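Plirnbridge 数据采集组设备采购与预算会议纪要

时间：2026年2月11日 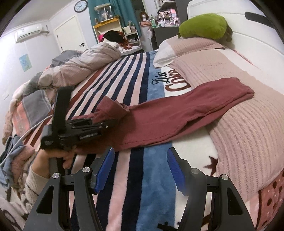

地点：二楼小会议室，外地的两个采集小组通过电话接入
出席：采集组、硬件组、数据处理组、财务、行政
记录：行政

会议比原定时间晚开了一会儿，主要是等电话那头的同事接通。主持人先替大家道了声辛苦，说年前这一阵入户采集排得很满，几个小组都是白天在人家家里叠衣服、收床铺，晚上回来还要传数据，能抽出一个上午坐下来谈设备的事，很不容易。今天要定的是下一阶段手持夹爪添多少、向谁买、钱从哪一块出，顺带把备件和线材的老问题也理一理。

一、上次会议事项的跟进

上次会上说好的旧设备盘点已经做完，表格放在共享文件夹里，各小组如发现编号对不上，请直接在表里改，并在旁边留一句话说明。库房门锁已换，钥匙放在行政那里，领用登记照旧。

关于采集前与住户沟通的那份说明，大家反映写得太长，老人家看着吃力。采集组已改成一页纸，字也放大了，会上传看了一遍，没有不同意见，从本月起用新版。

二、手持夹爪的添置

采集组先介绍了目前的使用情况。叠裤子、铺毯子这类活儿都要双手配合，夹爪必须成对使用，一只坏了，另一只也只好跟着闲着。眼下各组手上没有一对是多余的，碰上关节发涩或者指垫松脱，当天的任务就得往后挪，住户那边还要重新约时间，说起来总是不大好意思。

硬件组拿到了两家的报价。Inder 单只报价3,000元，含校准和一年保修；Norel 单只报价2,815元，校准也含在里面，保修只有半年，过后寄修的运费由我方承担。两家都借了样机来，各小组轮流用过，意见不完全一样。习惯 Inder 的同事觉得它开合顺手，连着做一上午手腕也不太累；偏向 Norel 的同事则说它夹薄布料时更稳，不容易把布搓起褶子。电话那头有位同事补充，她手小，Inder 的握把对她来说稍粗，用久了虎口发酸，希望采购时问一问有没有细一号的。硬件组答应去问，也提醒大家，如果两种型号混着用，后期处理要分别做标定，数据处理组的工作量会增加。

数据处理组接着这个话头说，他们不反对换型号，但很希望同一个小组里用同一种，左右手更不要混搭。以前有过一次左右不同型号的情况，光是把开合数值对齐就花了好几天，大家都记忆犹新。

财务算了一笔账：单只相差185元，看着不多，数量上去以后也是一笔钱；不过如果把半年以后的维修和运费考虑进去，两家的差距就没有那么明显了。讨论的时间比较长，最后大家倾向于选 Inder，理由主要是保修期，再就是现有的指垫备件能够通用。

决定：先向 Inder 订购八只，合四对，共计24,000元，列入本年度采集设备预算。到货以后用满一个月再看是否追加。Norel 的样机按期归还，请硬件组随机附一封感谢信，人家借得很爽快，礼数要周到。

三、指垫、绑带与线材

这一项金额不大，讨论却最热闹，想必是平时都被它折腾过。

指垫属于消耗品，磨平了就夹不住光滑的料子。Parsons 可以供应同规格的指垫，每包144元，比原厂便宜。采集组试用过一包，手感没有什么区别，只是背胶稍弱，天冷的时候要多按一会儿才粘得牢。会上同意先买五包，共720元，各小组领用时以旧换新，旧的不要随手扔，硬件组想看看磨损都集中在什么位置。

线材方面，几个小组都提到线在床上、沙发上容易绊住被角，动作一大还会把接头带松。有人建议全部改成无线，硬件组解释说目前延迟还压不下来，今年不做这个打算，可以先配一批软一点的线，再加理线扣，把线顺着小臂固定住。大家觉得可行。绑带则希望多备两种长度，冬天穿着毛衣和单衣时松紧差得很多。

决定：线材、理线扣和绑带合并为一笔零星采购，总额不超过2,000元，由硬件组开单，行政统一下单。

四、入户采集的物品与道具

采集组提出，目前用的衣物、毯子大多是住户家里现成的，好处是真实，花色和厚薄都丰富，坏处是同样的任务很难在不同人家之间比较。是否要自备一套标准衣物，带着走？

赞成的同事认为，长裤、T恤、毛巾各备几件就够，花不了多少钱。也有同事担心每到一家都要拎一大包，洗涤和消毒也得有人管，何况住户看到外面带来的衣服往床上放，心里多少会有点介意。数据处理组则表示，两种数据他们都愿意要，只要记录里写清楚是哪一种就行。

这一项没有形成决定。请采集组先拟一份清单，写明件数、洗涤办法和大致花费，三月的例会上再谈。

五、运输与保管

新夹爪到货以后，原有的箱子不够装。行政看过几种硬壳箱，内衬可以按夹爪的形状自己裁。大家的意见是箱子不必太大，能放下一对夹爪、充电器和一小包备件即可，坐地铁的同事要提得动。行政会再比一比价钱，下周把链接发到群里，请各小组看过以后回复一声，不回复的就按没有意见处理。

另外再提醒一次，设备带回来当天要充电、擦拭、入柜，晚归的可以第二天上午补登记。这件事说过好几回了，并不是要批评谁，只是早上出门的小组拿到没有电的夹爪，实在很耽误工夫。

六、待办事项

硬件组：向 Inder 下达订单并确认交货时间，询问细握把；归还 Norel 样机；开出零星采购单。
采集组：拟定标准衣物清单；收集旧指垫。
数据处理组：写一页新设备标定步骤，到货前发给各小组。
财务：核对预算科目，把指垫与零星采购并入同一项。
行政：向 Parsons 订购指垫；比较硬壳箱；更新领用登记表。

下次会议定在三月，具体日期等到货时间确定后另行通知。本纪要如有遗漏或记错的地方，请直接告诉行政，会及时更正后重新发出。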